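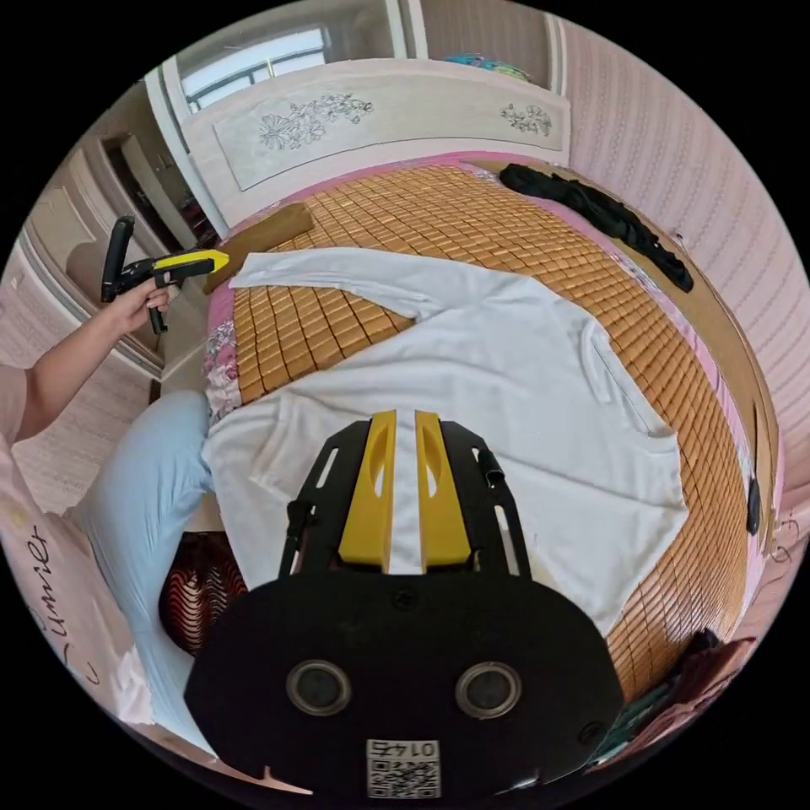
흰 반팔 티 목 부분이 누렇게 변했는데, 버리기 전에 해볼 만한 게 있을까요?
과탄산소다를 따뜻한 물에 풀어서 한 시간쯤 담가 보세요. 땀이랑 피지가 굳은 거라 일반 세제로는 잘 안 빠집니다. 락스는 마지막까지 참으시고요.

홈 | 생활 | 세탁 | 수선 | 글쓰기

Peiyu Luo
제목은 위에 쓴 그대로고요, 위에 답은 댓글로 먼저 받은 겁니다. 시킨 대로 했더니 목은 살아났는데 이번엔 겨드랑이가 눈에 들어오네요. 사람 욕심이 이렇습니다. 여름 내내 입고 9월에 그냥 접어 넣은 옷이라 할 말은 없습니다. 세제는 Indley 가루형 씁니다. 겨드랑이는 따로 방법이 있나요?

조회 1292 · 댓글 8

Deming Feng
겨드랑이는 땀만 문제가 아니라 데오드란트 성분이 같이 엉겨 있는 경우가 많아요. 주방세제를 조금 묻혀 손으로 살살 문지르고 헹군 다음 과탄산소다로 넘어가세요. 순서를 바꾸면 기름막 때문에 헛수고합니다. 저는 그 헛수고를 두 해 했습니다. 그리고 넣어두기 전에 꼭 한 번 더 헹구세요. 세제가 남아도 누레집니다.
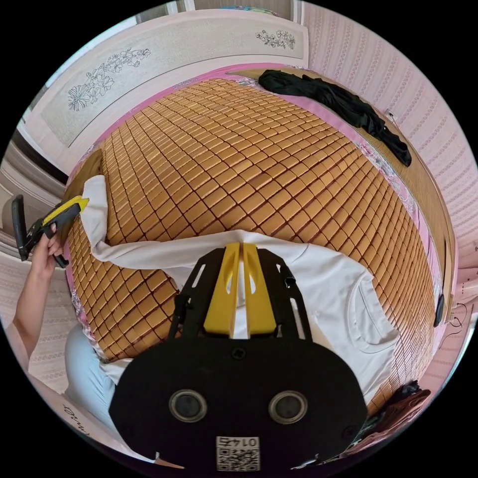 대자리 위에 펼친 흰 반팔 티

말릴 때는 뒤집어서 그늘에요. 다 마른 줄 알고 개었다가 쉰내 나면 처음부터 다시입니다.

추천 2 · 공유

Shahzad Arain
새로 사세요. 1000원 아끼려다 주말이 갑니다. 저는 Darkport에서 묶음으로 사서 누레지면 잠옷, 더 누레지면 걸레로 씁니다. 직급이 계속 내려가는 셈이죠.

Ivar Isaksson
윗분 말씀도 맞긴 한데 질문에 대한 답은 아니네요. 개는 법만 보태자면, 소매를 먼저 안쪽으로 접고 밑단을 올리면 목이 덜 늘어납니다. 옷걸이에 오래 걸어두면 어깨에 뿔이 나고요.

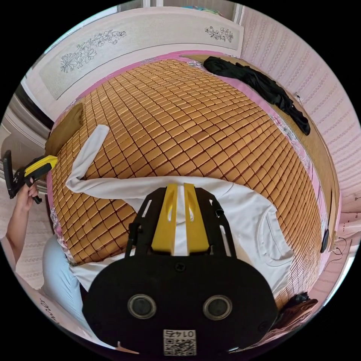

침대 위의 흰 옷, 왼쪽 위로 뻗은 소매

뿔은 분무기로 물 좀 뿌리고 손으로 눌러주면 들어갑니다. 안 들어가면 그냥 가디건 입으세요.

공유 | 목록 | 다음 글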